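Counting to 20: How We Looked at a Number Puzzle for Our Early Math Project
Last updated: 2024-10-16

When our group had to pick a counting toy for the early math unit, I voted for the number puzzle right away. The other choices were the Kaewkla bead string and the Lundari stacking cups, and I'd already had enough of beads in May (they roll everywhere!). A puzzle stays put, mostly.

Our question was pretty simple: what does a kid get from a board like this besides saying the numbers out loud? I spent a lot longer playing with it than I'd like to admit. The first thing I did was dump it out and put it back in order, which is easy for me, so then I tried going backward from 20, and then only the even ones. The even ones make a nice pattern, but it changes from row to row because each row has five pieces. I hadn't thought of that before and I think it's the best thing in this report.

We wrote 7 short activities on cards. Three of them use only the numbers, and the rest bring in the math signs. My favorite is the one where you build a problem on the table, like 3 + 4, and then go find the answer. You run into trouble fast, though. There's only one of each number, so 2 + 2 is out, and so is anything that needs two plus signs. We ended up rewriting two cards over that.
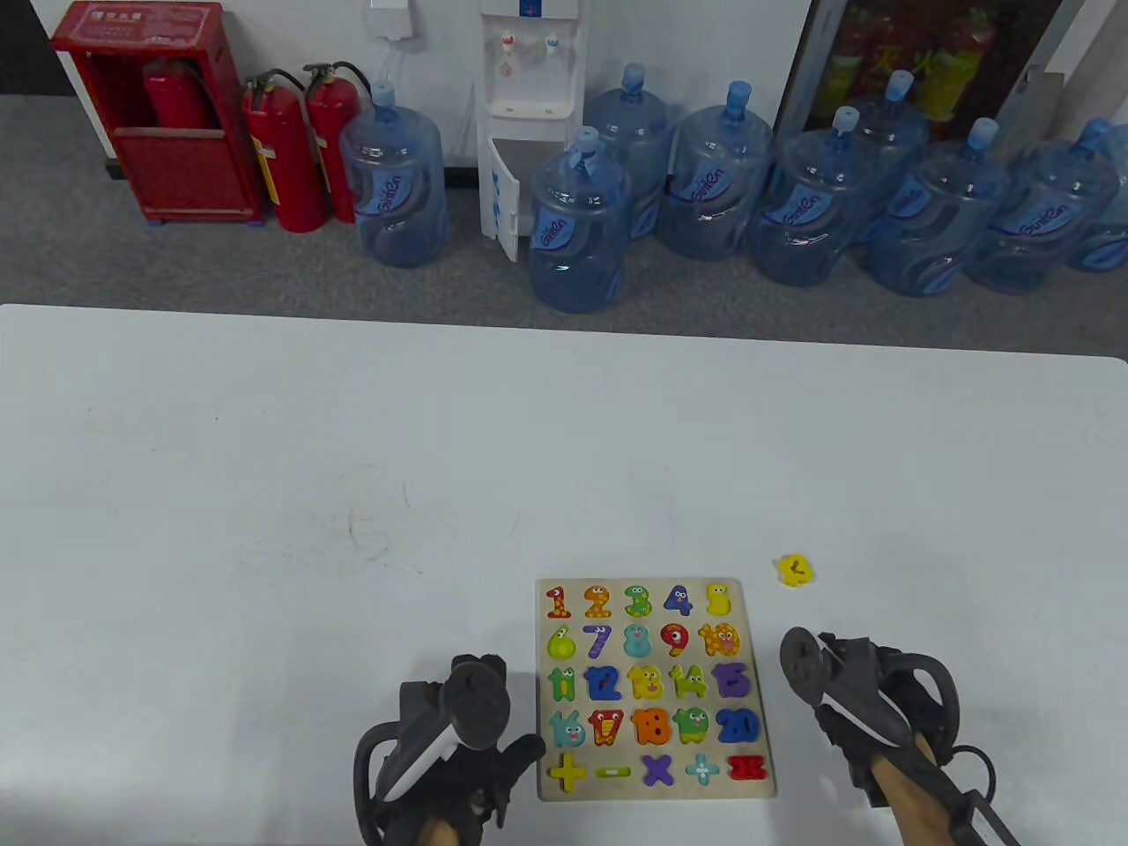

Report and activity cards by the Valtalix group, Mekance early math project

The signs get the whole bottom row, after 16 through 20, and they finish with a red equals sign. I like that they're on the same board as the numbers, with the same silly cartoon eyes and dots. The minus is small and green, and I'd use the plus and minus first and save times and divide for older kids.

If I did it over, I'd make a second set of numbers out of cardboard so doubles would work. I'd also try the cards with the signs left out at first, then add them one at a time. We still have to fix the wording on card 3, it's too long to read out loud in one breath.

Related reports
Sorting buttons by size and shape
Bead strings and skip counting
Does a bigger ruler help?
Making a clock face from paper plates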